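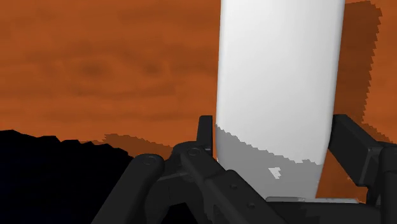 White cylinder, shadow band lower third

9 Oct 2020 – festival stream tests, Prelturton cinema + online. Petro D. on the booth end, me at home.

Shorts reel 2 plays fine in the hall, stutters on the Junura player. Frame 2347 to 2781 drops audio, same both tries. Subtitles late too – Pylyp re-exporting tonite.

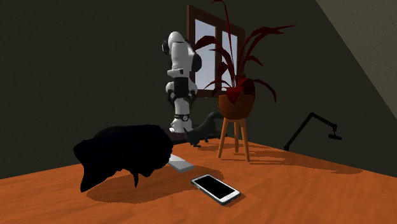
p. 2

Onyshchenko Q&A still not recorded. Ask Petro re: geoblock, ticket codes for the Temunwood screening. Trailer lodness way too hot, bring down before upload.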